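How to bottle condition your first wheat beer

Bottle conditioning means the beer gets its carbonation in the bottle, from a small dose of sugar and the yeast left over from fermentation. It takes more patience than kegging and needs much less equipment. These are the steps we use for Stullby, our house wheat recipe, and they work for most pale ales too.

Before you start, check that fermentation is over. Take a gravity reading, wait two days, and take another. If the two match and are close to what the recipe predicts, you can go ahead. If the second one is lower, leave the beer alone and test again. Bottling too early is the main cause of gushers and broken glass.

What you need: a bottling bucket with a tap, tubing, a bottling wand, a capper, crown caps, no-rinse sanitizer, a kitchen scale and plain corn sugar. Use brown bottles that held carbonated beer. Thin glass made for still drinks can burst. Write the batch name on a few caps before you begin, while your hands are dry.

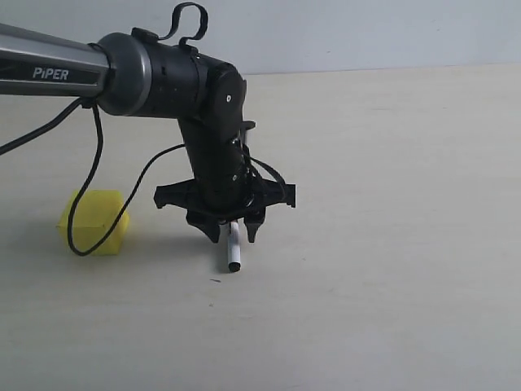
Nesrin Tokgöz wrote in to say that she skips the bottling bucket and puts a measured dose of sugar straight into each bottle. It works, she says, but a batch takes her twice as long and she once dosed the same row two times over.

We still prefer the bucket for anything larger than a test batch.

Step 1. Clean and sanitize
Wash everything first, then sanitize. Sanitizer does not work well on a dirty surface. Hold each bottle up to a light and look for a ring at the bottom. Take the bucket tap apart - old beer hides behind the washer.

Step 2. Make the sugar solution
For five gallons of wheat beer, weigh out 170 grams of corn sugar. This gives a lively pour. Boil it in two cups of water for five minutes, put the lid on and let it cool.

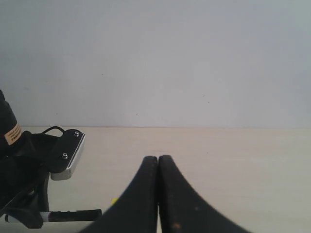 Step 3. Mix and fill
Pour the solution into the bucket, then siphon the beer on top of it. Keep the end of the tube under the surface so you don't splash. Stir slowly with a sanitized spoon. Fill each bottle to the brim with the wand. When you pull the wand out, the level drops to the right height. Cap right away.

Step 4. Wait
Store the bottles upright in a dark place at 65 degrees or a little warmer. Open one after 13 days. If it pours flat, give the rest another week and try again. Chill for two days before serving, and leave the last half inch in the bottle if you like a clearer glass.
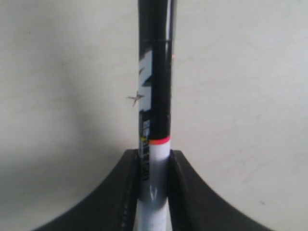 Page last changed: June, by Dewanti Oei (sugar weight in step 2 corrected)

If a bottle foams over when opened, chill the whole batch and open the others over a sink. One gusher usually means a dirty bottle. If they all do it, the beer was bottled too soon or got too much sugar.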